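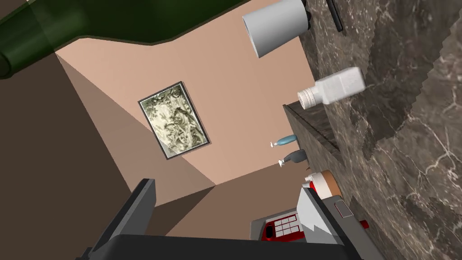

Thursday, Dastow sim runs, wrist camera policy. Marwan Haddadin's note from last week says the new policy is "view robust" and gives 100 out of 100 on the Susteo kitchen. I don't buy it yet. All 100 of those episodes start from one arm pose, so what got tested is one view with different random seeds. Today I rolled the wrist before the first step and left everything else alone. The marble counter runs off on a steep diagonal, and the framed print on the peach wall tilts with it, which is the kind of input I wanted. If the policy has learned the kitchen, a slanted counter shouldn't bother it much. If it has learned that counters are level, we'll find out.

Setup: 5 roll settings, 300 episodes total, split evenly. Same checkpoint, no fine-tuning. Barbosa does the scoring, version pinned. Plitus logs go in the shared folder, and please don't rename them this time.

First complaint, before any numbers. Barbosa marks success when the gripper is inside the goal region at the last step. It doesn't care how it got there or whether it pushed something off the counter along the way. Rosângela Brandão raised this in June and the check is still not in. Until it is, I'm calling the column "reached" and would like everyone else to do the same. 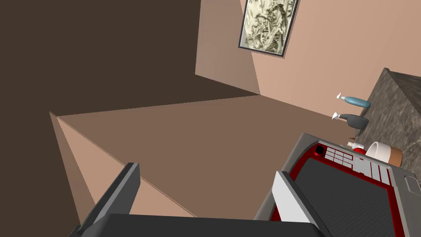
Does a high reached rate under roll show that the policy handles new views?
Only in part, because the policy also gets joint angles and could be undoing the roll from those without using the camera at all.

So the control is to feed it a frozen wrist image and keep the joint angles live. If reached hardly moves, the camera claim is dead, whatever the roll table says. Marwan thinks it will collapse. I'd like to see that happen before the claim goes on a slide.

To do: frozen image run overnight, same seeds. Ask Rosângela for her contact check, even half finished. Start pose needs its own column in the log.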